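Faltberg Kitchen Chores
README, last touched in April

I started Faltberg because I wanted to know one thing: can a robot arm do the boring jobs in my kitchen yet? My short answer is no, but it's a lot closer than when I began, and I'm having way too much fun to stop!

What you get
Around 1000 short recordings of one arm moving food and dishes from one spot to another. They're sorted into 3 folders:

fruit - picking, placing, emptying a bowl
dishes - cups and plates into a rack
wipe - dragging a cloth across the table (rough, sorry, I'm still learning how hard to press)

Every recording comes with a text note saying what I asked for and whether I'd call it done. I'm a strict grader. If a pear rolls off and gets put back, I mark it as failed.

How to load it
Unpack everything into one folder and point the Stistora loader at it. If you use Visser instead, turn off its auto-trim first, or it chops the ends off the longer clips (ask me how I found out). There are 2 splits, train and check, and please don't mix them.

What's missing
No drawers, no knives, nothing with running water. I also left out 33 clips where the notes didn't match the job. Petosier, my scoring script, still lists them as blank rows, so just skip those.

So, can it do chores yet?
Moving one solid thing at a time is the part I'd nearly trust to a machine now. Give it a cup with a handle and plenty of room and I'm happy to look away. Fruit is where I get humble, and I think it's the best test in the whole set. An apple at the front of a full bowl sounds easy until you remember the lemon and the avocado sharing that bowl with it, and a bunch of grapes is a whole other headache - where do you even grab it? Two tangerines joined by one stem make me just as nervous, and I'd love to see what your model does with them.
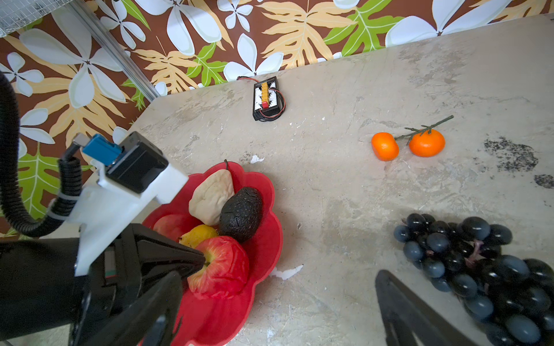
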